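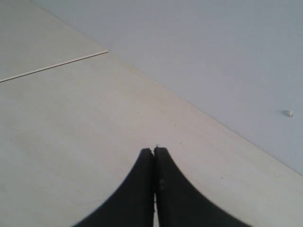 Two black gripper fingers, closed, tips up.

Do we need a countertop composter?

The Herkier kitchen composter is back in the mail this month, with a coupon, and a few readers have asked whether it's worth the money. My short answer is that I doubt it. The longer one follows.

First, the word. What comes out of the bucket after a night of heating and grinding is dried food, chopped small. It smells a bit like burnt toast and it looks a bit like potting soil, and I suspect that second part does a lot of the selling. Compost is what you get when things rot all the way down, and that takes weeks or months. Put the dried stuff on your tomatoes in April, water it, and it will swell up and start rotting right there, sometimes with a nice gray fuzz on top. The leaflet says to "mix with soil and allow to rest." Rest for how long? It doesn't say. I looked on both sides.

Then there's the claim that it shrinks your scraps to almost nothing. Sure. Most of a melon rind is water, and if you cook the water off you have less melon rind. A paper bag in the freezer door keeps the smell down too and costs you a paper bag.

The machine runs 7 hours on the full setting. Herkier calls this "low energy" and gives no number for it anywhere I could find, which makes me want the number. It also needs a new carbon filter every 200 cycles. If you run it every night you'll be buying two a year, at a price the leaflet leaves to the website, and the website leaves to the checkout page. Irno sells a copy of the filter for less. One reader says it fits fine. Another says it rattles. I haven't tried it and won't guess.

The leaflet also says 1,000 homes in the Kudthorpe area "have already made the switch." From what? Half the people I know in Kudthorpe already have a heap behind the garage, and the other half put their scraps in the green bin, which gets picked up anyway. I wrote to ask where the figure came from and got a coupon code back.

I can see it making sense in a small apartment with no yard, no green bin and a kitchen that gets hot. If that's you, ask to see one running at the Han store before you pay, and stand next to it for a while. They are louder than the ad lets on. Ask about returns as well, and get the answer in writing, as the coupon price is marked final sale in very small type.

Everybody else, the heap is free. Turn it when you remember to. Filter prices and rattle reports are still welcome at the usual address.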